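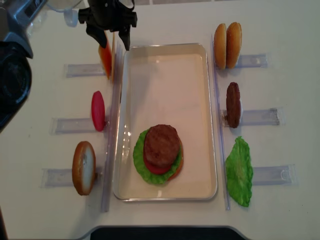 TABLETOP ACTIVITY CHECK — BURGER TABLE
Schnyder activity room, table 2
Date of check: 21 December 2023
Checked by: Maxine Fairweather
Second check: Hervé Guérin
Next full check: April

Mark each line OK, FIX or REMOVE. Anything marked REMOVE comes off the table before the next use and goes in the repair bin with a tag on it. Write a comment even if it is short. A line with no mark counts as not checked.

1. TABLE

1.1 Table stands level and does not rock when pressed at each corner. OK

1.2 Top is clean, with no sticky patches or old tape glue. FIX
Comment: Glue residue near the back edge. Came up with warm soapy water and a plastic scraper. Please don't use the steel one on a white top. Wiped down after and marked done, but leave the line as FIX so it gets looked at again.

1.3 Table edges have no chips or sharp spots. OK
Comment: Ran a cotton cloth along all the edges and it did not catch.

1.4 Nothing stored on the table that isn't part of the activity. OK

1.5 Floor under and around the table is dry and clear. OK
Comment: One dropped pickle slice from another set. Returned to the Virier box.

2. TRAY

2.1 Tray sits flat and does not slide when pushed lightly from the side. OK

2.2 Rim is smooth all the way around, corners included. OK
Comment: Check the outside of the rim with a fingertip as well as the inside. The last two sheets only mention the inside.

2.3 Tray floor is clean, with no scratches deep enough to hold dirt. OK
Comment: Light surface marks under the usual stacking spot. You can feel them with a nail but they wipe clean. Not worth replacing yet.

2.4 Tray is placed lengthwise between the two rows of holders. OK

2.5 There is room in the tray to set a piece down beside the stack. OK
Comment: Build the burger toward one end. If it starts in the middle there is no good place to put a piece down on either side.
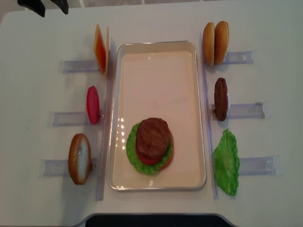

3. HOLDERS AND RAILS

3.1 All six clear holders are present, three on each side of the tray. OK

3.2 Each holder is firmly in place and does not lift at the outer end. FIX
Comment: One on the right side lifted slightly when I pulled up on it. Pressed back down and held for a minute. Needs a proper refit before it goes back to full use. Clem Tapsell has the fixing strips.

3.3 No cracks, splits or cloudy stress marks in the clear plastic. OK
Comment: Hard to judge from straight above. Get down to table height and look through the plastic toward the window. If in doubt, run a damp cloth along it. A crack holds the water and shows up as a line.

3.4 Cut edges of the rails are smooth. FIX
Comment: Small burr on the end of one rail. Took it off with 200 grit and wiped away the dust. Smooth now on both passes.

3.5 Pusher blocks slide freely along their tracks and do not jump out. OK
Comment: One was stiff. Crumbs in the track, I think from somebody's actual lunch. Cleared with a dry brush. No oil or spray on these, ever — it gets on the food pieces and then on everybody's hands.

3.6 Pieces stand on edge in their holders without being forced in. OK

3.7 Outer ends of the holders do not stick out past the edge of the table. OK
Comment: The staggered ones reach out the farthest, so measure from those. I want at least 50 mm of bare table beyond the longest one. We have more than that on both sides.

4. FOOD PIECES

These are play pieces, but check them as if they were going in somebody's mouth.

4.1 Bun halves: no flaking on the crust side, no splits around the rim. OK
Comment: Please look at the cut face too. Pale surfaces show grime first.

4.2 Patties: surface texture intact, no crumbs or bits coming away. OK
Comment: The rough surface holds dirt. Scrub with the soft nail brush, rinse, stand on edge to dry. Do not stack them wet.

4.3 Tomato slices: edges rounded, color not rubbing off. OK
Comment: Rubbed each one with a damp white cloth. Cloth stayed clean.

4.4 Cheese slices: flat, corners not sharp, no bite marks. REMOVE (one piece)
Comment: One slice from the spares bag had tooth marks at a corner. Bagged and binned. The slices on the table are fine.

4.5 Lettuce: ruffled edge intact, no tears. OK
Comment: The lettuce is wider than everything else in the stack, so it gets grabbed and pulled by the frill. Bend the edge back gently between two fingers and look for small splits at the base of the folds.

4.6 No real food mixed in with the play pieces. OK

4.7 Wash record is up to date. FIX
Comment: Last entry has no initials. The card says warm water, up to 60 degrees F below the kettle mark, which makes no sense to anyone. Whoever rewrites the card, please just put "warm from the tap, mild soap, no dishwasher." 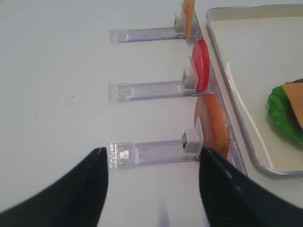 Valentyna Semeniuk: I rewrote the wash card this afternoon and put it in a new sleeve. I also took out the part about soaking overnight. The Iritz pieces don't need it, and the last time we soaked the buns they held water inside for days and dripped on the shelf. Initials are mine on the missing entry, sorry.

Maxine Fairweather: Thanks. Changing 4.7 to OK once I've seen the card on the hook.

Arif Yusof: Can we add a line about the pusher blocks being the right way around? I found one turned backward a few weeks ago. It still moved, but the piece in front of it kept tipping.

Maxine Fairweather: Added as 5.4.

5. SETUP BEFORE USE

5.1 Holders loaded one piece at a time, standing on edge. OK

5.2 Pieces face the tray and can be reached by a person sitting down. OK
Comment: Tried it from the low chair. The far holders are a stretch but can be done without leaning on the rails.

5.3 Build order agreed before the start: bottom bun, lettuce, tomato, patty, cheese, top bun. OK
Comment: The order doesn't matter for safety. It matters for arguments.

5.4 Pusher blocks the right way around, flat against the piece. OK (new line)

5.5 Spare pieces kept in the box and off the table. OK
Comment: The Cinent box has a lid that finally closes. Use that one and throw out the shoebox.
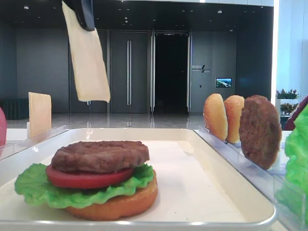 6. DURING USE

6.1 Pieces are lifted straight up out of the holder. Pulling sideways puts the strain on the dividers. OK

6.2 Each layer is set down flat before the next one goes on. OK
Comment: The patty will sit on the tomato if both are centered. If the tomato is off to one side, the patty tips and the cheese ends up on the table.

6.3 Dropped pieces go in the wash tub and do not return to the stack. OK

6.4 Stack is taken apart by hand from the top down. FIX
Comment: Watched two sessions, and in both the tray was picked up and tipped. The pieces roll a long way, buns especially. Say it out loud at the start, please.

6.5 Hands off the rails when sliding the tray out. OK

7. AFTER USE

7.1 All pieces counted back in against the card inside the lid. OK

7.2 Holders wiped with a damp cloth, then dried. No glass cleaner. OK
Comment: Hervé wants to know if the wipes in the supply closet are allowed. Not on the clear parts. The tray and tabletop are fine.

7.3 Tracks brushed out. OK

7.4 Cover put over the table. FIX
Comment: Cover is missing. It was on the radiator last week.

OPEN ITEMS

1.2 Look again for glue at the back edge — Maxine
3.2 Refit right side holder — Clem
4.7 See wash card on hook — Maxine
6.4 Tray tipping, add to the start talk — Arif
7.4 Find or replace cover — Hervé

COMMENTS

Clem Tapsell: Holder refitted. I cleaned both surfaces first and left it overnight with a book on top. Lifted hard at the outer end this morning and it held. I went over the other five while I was there and they're all solid. Fixing strips are back in the drawer, two left, so somebody order more.

Hervé Guérin: Cover found behind the coat rack. It has a tear near one corner but it still does the job. Second check done on sections 1 to 4, agree with all marks. On 3.4 I went over the rail end with a cloth and it didn't snag.

Arif Yusof: Did the start talk today with the tipping part in it. One tray still got tipped, the rest were taken apart properly.

Maxine Fairweather: Leave 6.4 open until April. Everything else can be closed except the strips order.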